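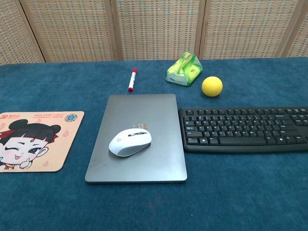 Remote desk 7, laptop shut, mouse on the lid.

Ellik, Drirnow site
Workstation and cell safety checklist, remote help desks and picking cells
Form 1261, August round
Result codes: OK / Action / Not applicable. Write a comment for every Action. Comments on OK items are welcome.

Scope

Covers the desks where staff answer calls from the picking robots, the walkway between the desks and the cells, and the guarding on the cells themselves. The loading dock has its own form. Desk 7 was inspected with the laptop closed. Screen items were checked later with the laptop open and a Pristix session running.

Part A. Desk surface and layout

A1. Enough clear space in front of the equipment to rest forearms.
OK. The front of the table is open cloth.

A2. Table covering flat, with nothing to catch a sleeve or drag equipment.
Action. Teal cloth has a nap and there are wrinkles near the front edge. It is comfortable to lean on but it can creep. Clip it at the corners or take it off. The desk users would like to keep it, so try clips first.

A3. Separate keyboard and mouse provided.
OK. Both present. The laptop keys should not be used for a full shift.

A4. Keyboard placed in front of the user when working.
Action. It was over to the right of the laptop, at a slight angle. Fine for storage. Two of the people who use this desk said they leave it there and reach across, because the job is mostly clicking. Move it to the middle at the start of each shift.

A5. Mouse pad on the user's mouse side.
Action. Pad is on the left, beige with a cartoon girl winking. The mouse was on the laptop lid. Right-handed users need to move the pad over, and left-handed users can leave it. Please don't work with the mouse on the bare cloth.

A6. Nothing stored on top of the laptop.
Action. Mouse left on the lid. Minor. Put it on the pad.

A7. Loose items kept to what is needed.
OK. Marker, packet of tissues, yellow foam ball. All are towards the back of the table and out of the way of the hands. The marker has its cap on.

A8. Laptop raised to eye height when in use.
Action. No riser was issued with this desk. Same comment as the last round. Order placed with stores, no delivery date given.

A9. Screening behind the desk stable.
OK. Woven folding screen, pushed gently at both ends and did not move. It blocks the view of the cells. See D3.

Part B. Screen and software

B1. Text readable at normal distance.
OK after the size was changed in the settings. The default is too small.

B2. Call alert can be heard and seen.
Action. The sound is set per user and resets at log-out. A new user on this desk will not hear the first call. Reported to whoever looks after Pristix for us. Until it is fixed, check the volume at log-in.

B3. Stop request works from the desk.
OK. Tested on one cell. The arm stopped and the call stayed open until it was reset at the cell, as it should. The desk stop is a convenience. It does not replace the emergency stop on the guard, and the training sheet should say so in its first paragraph, where at present it is on the back page.

B4. User cannot restart a cell while the gate is open.
OK. Tried with the gate open, refused.

B5. Laptop locked or closed when the user leaves.
OK.

Part C. Workload and breaks

This part was added when the Valentini arms went in and half the picking team moved from walking the aisles to sitting at desks. The old form asked about lifting and footwear. Those questions still apply to the people on the floor, but they miss most of what desk staff have been telling us.

C1. Calls shared evenly between desks.
Action. Desk 7 took 87 calls in the shift we looked at. The desk next to it took 26. The system sends a call to whoever clears the last one quickest, so quick staff get more. Ask for the calls to be given out in turn.

C2. Break away from the screen at least once an hour.
Action. Breaks are on the rota but they are not always taken. Staff said they do not like leaving a robot waiting, as the waiting time shows on the board by the door. The board should show cell waiting time only when a desk is staffed.

C3. Staff can swap between desk and floor during the week.
Action. Swaps are allowed but have to be asked for. Several people on the desks said their backs are better than they were on the aisles, but their necks and eyes are worse, and they would take a half shift on the floor if it was simply put on the rota. The people still on the floor had mixed views. Some would like desk time. Others said they did not apply for an office job. Supervisors should ask before changing anyone.

C4. Staff know who to speak to about discomfort.
OK. Poster is up in the canteen.

C5. Quiet periods.
No code. Comment only. The hour after 2 pm is slow and the desk user may get very few calls. Staff said this is more tiring than a steady run of them. One suggestion was to use the time for relabelling shelves, which would get people standing up. Passed to the shift lead.

Part D. Cells and walkway

D1. Guards in place, gates closing fully.
OK on all cells. One gate is stiff and has been greased.

D2. Walkway from desks to cells clear and marked.
Action. Empty totes were stacked on the yellow line near the second cell. They were moved at the time. The stack builds up there because the tote return is now further away than it was under the old layout, so it will come back unless the return is moved.

D3. Desk staff told when someone enters a cell.
Action. At present the floor worker shouts or waves. Desk users behind a folding screen cannot see a wave. The gate switch already sends a signal, so ask for it to be shown as a message on the desk. Until then, floor staff phone the desk before opening a gate.

D4. Lone working.
Not applicable on day shift. Needs an answer before the planned night running. We do not think one desk user and one floor worker is enough, and that should be settled before the rota goes out.

D5. Noise at desks.
OK. Lower than on the aisles, and no ear protection needed.

Actions to close before the next round

Desk 7: cloth clips, riser, keyboard and mouse pad moved at shift start.
Pristix: alert volume, calls in turn, gate message.
Shift lead: break cover, waiting time board, half-shift swaps.
Site: tote return, training sheet.

D3 comes first. The phone call before entry starts from the next shift and applies to contractors as well.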